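The best thing my town did for its health this year was put a nurse in the library

I have been reading a lot of gloomy pieces about flu season, and I understand why people write them. Flu is miserable, and the same advice goes out every fall to the same people who already follow it. But I want to make the case for being excited, because in Omstead we have found something that works for us, and I think every small town should steal it.
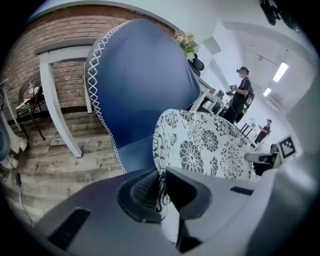 OMSTEAD, 16 Nov 2019

For years, getting a flu shot here meant a drive out to the clinic on Sokent Road, a parking fee and a wait in a room full of people coughing. If you worked shifts, forget it. If you had two small kids and no car, really forget it. Then last January, at the tail end of a rotten season, a retired school nurse named Lina Nimri stood up at a town meeting and asked why the shots couldn't come to us. She had a plan written on one sheet of paper. I still have my copy!

What she wanted was simple: a nurse at a desk in the library, afternoons and evenings, no appointment. The library was already warm and open late, and everybody knew where the bathrooms were. The county said yes to a trial and set a goal of 200 shots by the middle of November.

They have given 418.

I love that number, and I'll tell you why. Plenty of those people were not looking for a flu shot when they walked in. They came for a tax form or a stack of picture books, saw the sign and thought, well, I'm here. My neighbor Nour Boutros had skipped it six years running. She got hers between returning a mystery novel and picking up the next one, and she has been nagging the rest of our street ever since.

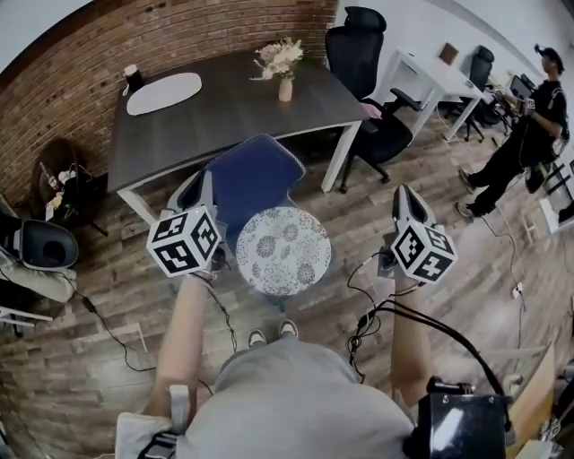 There are fair objections. Some people worry about privacy, and I think they have a point – a folding screen beside the magazine rack is better than nothing, but a proper door would be better still. Others say the library should stick to books. I can't agree. Our library already lends snowshoes and helps people apply for jobs, and I have yet to hear anyone complain that the snowshoes crowd out the novels.

The cost question comes up too. The county is paying the nurse through the end of January and has promised nothing past that. I would gladly see my taxes go to keeping her there all year, with blood pressure checks in the spring and maybe somebody to talk new parents through the vaccine schedule. Those talks go so much better when you aren't sitting on crinkly paper with the next patient waiting.

The council takes up the budget next month. Please come, and bring whoever you dragged in for a shot. Lina will be there with another sheet of paper, and I can't wait to see what's on it.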